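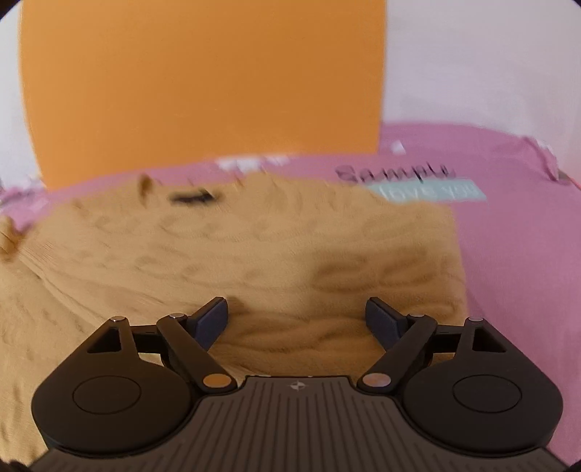 Tan knit on the pink bed cover.

I've been putting the winter woollens in order this week. Most of them went into the chest in October and came out again two days later when I needed one, so they were never folded properly. The cable cardigan is the one that gives me trouble. It's thick, it has buttons, and if I hang it the shoulders grow.

I do it on the bed, face up, sleeves out to the sides. I flatten the cables with my palm, working down from the collar, and pick off any lint as I go. I used to leave the buttons undone, but the front slides about that way. Now I do them up first.
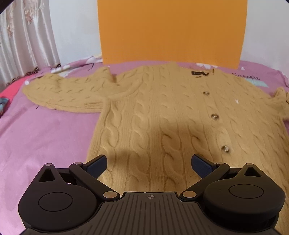

A reader in Prurby wrote in to say she folds hers face down and brings the sleeves across the back, so the front stays smooth. I tried it on a grey pullover and it worked well enough. With heavy cable the sleeves make a lump.
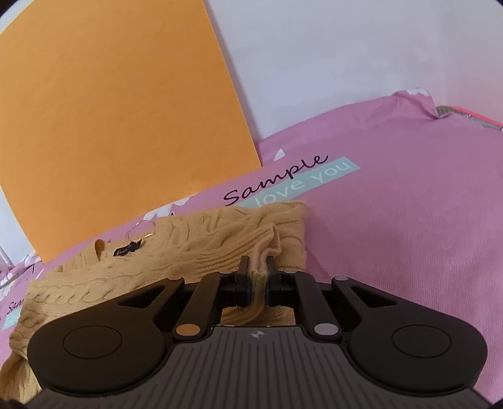
Isunero
Writer and editor, The Gesbridge Linen Cupboard
January 22, 2024

The chest drawer is 80 cm wide and 18 cm deep, and that decides everything. A cardigan folded in thirds lengthwise and then in half fits 4 across, with the thin ones on top. Anything bulkier goes on the closet shelf with the spare blankets.

I still have the scarves to do, and a bag of odd gloves in no particular colour order.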